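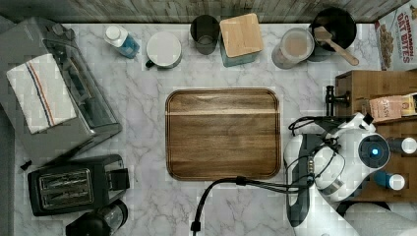 Wooden board with juice groove, on a marble worktop

Wekside Board Oil, 300 ml

Food-safe oil for wooden chopping boards, butcher's blocks, spoons and salad bowls. Clear, no added scent, no colour. Suitable for new boards and for old ones that have gone pale or rough.

Stock code: Wekside 300
Also sold as: 500 ml refill tin
Made by: Brorkeck

How to use

Wash the board in warm soapy water, rinse it and stand it on its edge until it is fully dry. Leave it overnight if you can. Pour a little oil into the middle and spread it along the grain with a lint-free cloth. Do both faces and all the edges, and work it well into any groove – old oil and crumbs collect there, so clear it first with a stiff brush.

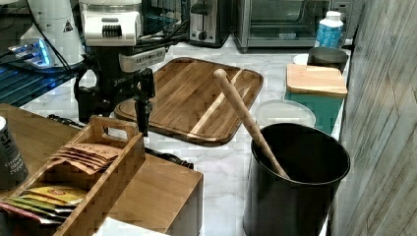

Leave the oil to soak in for 6 hours, then wipe off what is left on the surface. New boards need 2 coats before first use. After that, oil the board when water stops beading on it. End grain takes more oil than long grain and may need an extra coat.

Do not put oiled boards in the dishwasher or leave them to soak. Oil can mark unsealed stone, so lay down newspaper before you start.

Not suitable for bamboo with a lacquered finish, or for floors.

Delivery and returns

Orders placed before noon leave our warehouse the same day. Unopened bottles can be returned within the period shown on your invoice. The refill tin is sent by road only and cannot go to a parcel locker.

Customer notes

"Used it on a walnut board I had given up on. Two coats and the colour came back. The cap drips a bit." – Shabnam Bajwa

"Good oil, but I would like a bigger tin." – Koen Groen

Page updated May 22, 2025. A new cap for the 300 ml bottle is due in September.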